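Water is made of very small parts called molecules. They are too small to see, even with a school microscope. Each molecule pulls gently on the ones next to it. This explainer covers what that pull does at the top of the water, where the water meets the air.

## The pull at the surface

Deep in a bowl of water, a molecule has neighbours on every side. They pull it up, down, left and right by the same amount, so the pulls cancel out.

A molecule at the surface has neighbours beside it and below it, and very few above. The pull from below draws it inwards. The surface becomes as small as it can and behaves a little like a stretched sheet. The name for this is **surface tension**.

There is no real skin on the water. If you push a finger through, the molecules move apart and close up again when you take it out.

## Drops

A ball has less surface than any other shape holding the same amount of water. Small drops are therefore close to round. Large drops are heavier and go flat on top.

A drop on wax stays tall, as water pulls on itself more strongly than it pulls on wax. A drop on clean glass spreads out, as the pull between water and glass is stronger.

## Test 1: the paper clip

You need a bowl, a dry paper clip, a fork and some tap water.

1. Fill the bowl to 200 millilitres.
2. Lay the paper clip across the fork.
3. Lower the fork slowly until the clip rests on the water.
4. Move the fork away.

Look at the water from the side. It bends down under the clip, forming a small dent. Steel is heavier than water of the same size, so the clip is not floating as a boat does. The surface is holding it up.

Add one drop of washing-up liquid near the edge. Soap weakens surface tension, and the clip sinks.

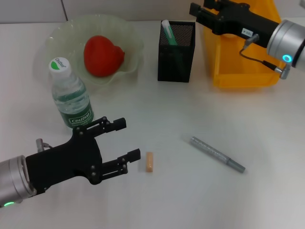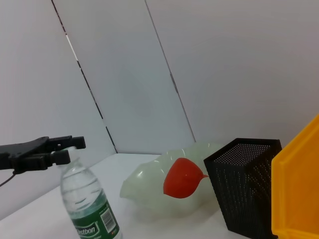
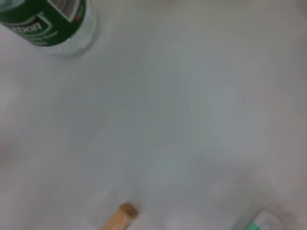
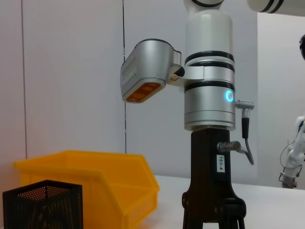 The edge of a water surface is worth a closer look. In any narrow container, the water climbs a short way up the sides and makes a curve called a **meniscus**. You can find one in a clear plastic bottle that is only partly filled, like the one with the green label and the barcode. Stand the bottle on a table and put your eyes level with the water. To measure water in a glass cylinder, read the number at the bottom of the curve.

## Test 2: the narrow straw

Stand a wide clear straw and a narrow clear straw in the same glass of water. The water rises higher in the narrow one. This is called **capillary action**. Paper towels soak up spills in the same way, through the tiny gaps between their fibres.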